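Lists > Arboleda House Concerts > Archive > April

Re: PA for the Trileck set, and do we need one?
Posted by Emese Boros, 7:42 p.m.

Hi all,

Quoting the bit I'm answering so you don't have to dig for it:

> I still think we should rent the Sundbridge room's speakers. Trileck
> has a drummer now, and last time the back rows at Arboleda couldn't
> hear a word of the vocals. The rental is $300 for the evening. If we
> sell out we make that back easily. Also, does anybody know if the
> opener is confirmed? I keep seeing two different names.

Okay, opener first, that's the easy one. It's Trerik, confirmed, all three of them, and they've sent a set list (which I love, it has the slow waltz on it that they played as an encore last fall!). The other name you've been seeing is from the old flyer. I've asked for it to come off the website but the page still shows it as of this afternoon.

Now the speakers. I went back and forth on this all through dinner. We have $1,955 in the concert account, and after the guarantee to Trileck and the piano tuning we'd be left with $767 before a single ticket is sold. Take the rental out of that and it starts to feel thin to me, with the summer dates still to book. But I also sat in the back row last time and yes, the vocals were mush.

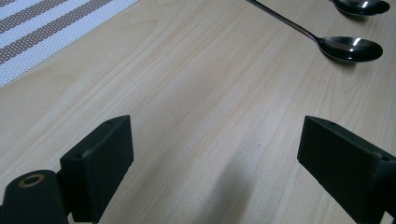

Table and striped placemat

What I'd like to try is the smaller rig. Two speakers on stands, vocals and fiddle only, and the drummer plays with brushes. I talked to their singer on the phone and she was all for it — she said they rehearse that way in her living room and it changes how they play, everybody leans in. We'd borrow the stands from the church and run the whole thing off the little mixer. If you've never heard brushes on a snare in a room that size, with the windows open and people humming along, you are in for a treat.

The catch is the mixer itself. Channel two crackles when you touch the fader, and I don't trust the reverb at all. Could one of you who knows about these things come by early, say 4:30 p.m., and have a look before sound check? I'll feed you. Soup and the good bread, same as always.

If we do the small rig and it's still mushy at sound check, Sundbridge told me they'd hold their speakers for us until 5 p.m. on the day, no deposit. It's a fifteen-minute drive. So I don't think we have to decide tonight, unless somebody feels strongly.
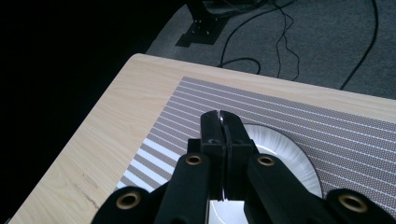

Photo: Emese Boros

A few other things while I have you:

Chairs. We're short 18 if we sell every seat. The school will lend us theirs but they need to be back by the next morning, so I need two people with a van or a truck who don't mind a late night.

Merch. Trileck are bringing the new record on vinyl and CD. Trerik only have download cards and some very nice screen-printed tea towels. I'd put both bands on the same side by the coat rack so the line doesn't block the kitchen door.

Running order. Doors at 6:30, Trerik at 7, a break with pie, then Trileck for two sets. I know some of you wanted one long set but the fiddler asked for a breather and I'm not going to argue with a fiddler.

Oh, and the song requests! Trileck will take three from the list. So far I've got the mill song (four separate emails, you people are predictable) and the one about the ferry, whose title I can never remember. Send me yours and I'll pass them along.

Let me know about the mixer, somebody, please. I can also bring it to you if that's easier.

Emese

Filed under: Live music, Sound and gear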